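Zornano Studus commuter pannier, long-term review

Friday, April 14, 2023

I bought the Studus in February to replace a pair of panniers that had worn through at the bottom corners. It has been on the bike for every working day since then, plus a few weekend trips out past Badbridge, so I have enough miles on it to say something useful.

It is a single roll-top bag, sold one at a time, and it hangs on either side of the rack. I paid 133 pounds for mine at full price. That is a lot for one bag. There are cheaper ones that keep the rain out just as well, and I will come back to that.

Fitting

The bag hangs from two hooks on a rail, with a third clip lower down that stops it swinging. The hooks come set up for a thick rack tube. My rack is an old Aguirre with thin tubing, and the bag rattled badly until I found the plastic inserts in the bottom of the packaging. They push in by hand. You then slide the lower clip along until it catches the upright, and do up one bolt. The instructions are a single sheet of drawings and the one for the lower clip shows it back to front.

Once it was set up I had no more trouble. You pull the handle and both hooks open, and when you let go they close. It works in gloves. Heel clearance is fine on my tourer with size 10 shoes, but Kenza Badawi tried it on her smaller frame and had to move it back as far as the rail allowed before her heel stopped brushing it.

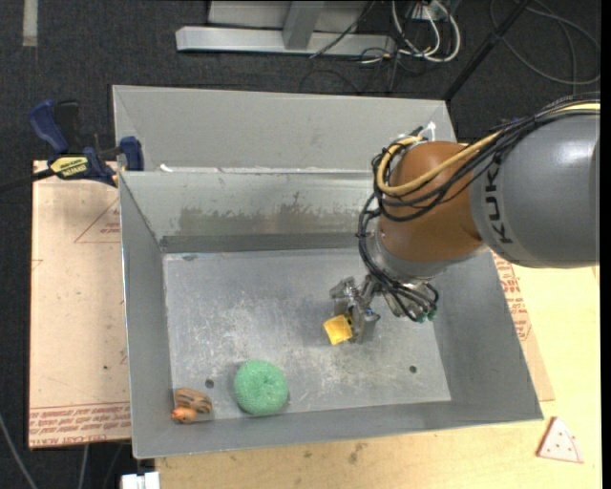

KUKA arm and a small yellow block at the big grey bin.

What it holds

On a normal day I carry a laptop in the padded sleeve, a change of clothes, lunch, a lock and a small pump. That leaves room for a bit of shopping on the way home if I roll the top only twice. Three rolls is what Zornano recommends for proper rain, and with three I would call it full.

The laptop sleeve is the best part. It hangs from the top and stops short of the base, so the computer doesn't take the knock when you put the bag down on a hard floor. There is one zipped pocket inside for keys and a phone. The outside pocket is not waterproof and doesn't claim to be. I keep a spare tube and tyre levers in it.

The shoulder strap is poor. It is thin, the pad slides about, and the metal clips scratch the paint if you leave it on while riding. I took it off after 7 days and have carried the bag by its handle ever since.

Weather and wear

I have ridden over 600 miles with it, a good share of them in the wet. Nothing has come through the seams. I did get a damp lunch once, on a morning when I had rolled the top in a hurry – my own fault. Road dirt wipes off the dark fabric with a cloth. The back panel has a shiny patch where it touches the rack, and one of the lower corners is scuffed from a car park wall, but neither has gone through.

The reflective strip down the side is good and wide. Shanti Ahuja, who rides behind me on the way in, says she picks it up in her front light well before she sees my rear reflector. There is a loop for a clip-on light too, though it sits low and mine points at the ground.

Is it worth it?

A pair would cost more than I spent on wheels last year, so I am sticking with one. If you carry a laptop most days, I think the sleeve and the hooks justify the price. If you only want something for clothes and shopping, buy a plain roll-top and spend the difference on tyres.

Good: hooks, laptop sleeve, waterproofing, reflective strip.
Bad: price, shoulder strap, position of the light loop, that drawing.

Spare hooks and inserts can be ordered separately. I haven't needed any yet.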